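Search files, notes, tags

# Skundonow recipe cards: README

3 min read
Filed under: Data & Downloads, Kitchen, Family Archives

So this is my pile of typed-up recipe cards, finally in one folder. Version 2, updated 31 Mar 2026.

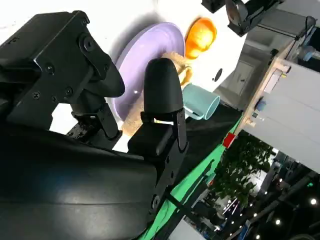
Catarina Macedo wrote to say that half the baking cards in version 1 had no oven temperature, and could I please mark those so she'd stop scrolling back up to look for one. Fair enough! There's a `temp_given` column now, yes or no. If the card said "hot oven" I left it as "hot oven" and put no.

## What's in here

- `cards.csv` – one row per card
- `ingredients.csv` – one row per ingredient, linked by `card_id`
- `notes.txt` – stuff scribbled in the margins that didn't fit anywhere else

The cards came out of two tins. The Sillach tin is the older one, mostly cakes and pickles, and the Tannous tin is weeknight dinners with a surprising amount of canned soup. There are 51 cards from Sillach and 32 from Tannous. I started typing in December and thought I'd be done in a weekend (ha).

## How I typed them

I kept the spelling as written, so you'll find "margerine" and "margarine" both, sometimes on the same card. If you want to search, use the `item_clean` column, where I fixed all that. Amounts are text. I tried turning them into numbers and gave up at "butter the size of an egg."

Brackets with a question mark mean I was guessing at the handwriting, like `[nutmeg?]`. 19 cards have at least one of those. The pickled beet card is the worst, something got spilled right across the vinegar line, so please don't can anything from it!

## Known problems

- Card 30 is listed as a soup. It's a pudding. I'll fix it next time.
- Two cards are both called "Good Rolls" and they're different rolls.
- `servings` is blank a lot, the cards just don't say.
- Excel likes to turn 1/2 into a date. Import that column as text.

## Using it

Go ahead and cook from it, share it, make a nicer version. If you publish something, a mention of Skundonow would be lovely. I haven't tested most of these, just the rolls (both) and the lemon bars, which need less sugar than it says.

The Hokutgate cards are still in a shoebox and aren't included yet.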